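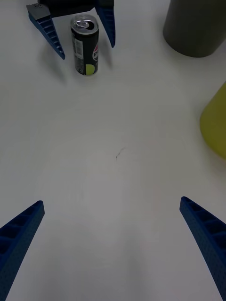

Frequently Asked Questions About Bokar Profiles

Thank you so much for stopping by! We get a lot of mail about the life stories on Bokar, and many of you ask the same things, so we have put our answers on one page. Grab a coffee, we do tend to go on a bit.

Who writes the profiles?

Mostly Saadet Ağca and Emanuel Cozma, with Catarina Peixoto looking after the chemists and the botanists (she would do nothing but botanists if we let her). Our oldest profiles came over from Maes, the little newsletter we ran before the website, and you can usually spot them by their very long first paragraphs.

How do you choose the people you write about?

A person should have published work we can read for ourselves, or have been written about in at least 2 places that don't copy each other. Fame doesn't come into it much. Some of our favorite pages are about lab assistants and museum collectors whose names you'd only find in the small print at the back of a report.

Why is there no birthday on some profiles?

We couldn't find one we trusted! Different websites love to repeat each other, and a wrong date can travel a long way. If all we have is a year, we give the year. The same goes for parents, religion and family background. When the person never spoke about it in public, we leave the line out and don't guess from a surname.

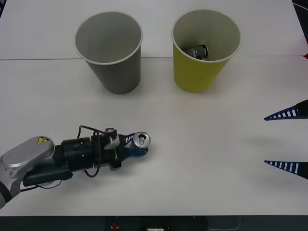

We know a blank line can be disappointing, especially if you're working on a school report, but please don't fill it in from somewhere else and say you got it from us.

You have my grandfather's middle name wrong. Can you fix it?

Yes, and we'd be delighted to hear from you. Write to Rianne Van Loon through the contact form and tell her which page it is and how you know. A scan of a letter or a program from a graduation is wonderful. Corrections go up in batches, and October is always slow, so bear with us.

How many profiles are there now?

Almost 200, and 57 of those have been rewritten from top to bottom. Next up is a group of 19 soil scientists that Emanuel has been promising for ages.

May I use a profile in class?

Of course! Print as many copies as you like and keep our name at the bottom. For a book or a paid course, please ask first.

Do you pay for suggestions?

I'm afraid we can't, but we're happy to thank you by name at the end of the page. Just let Rianne know how you'd like it spelled.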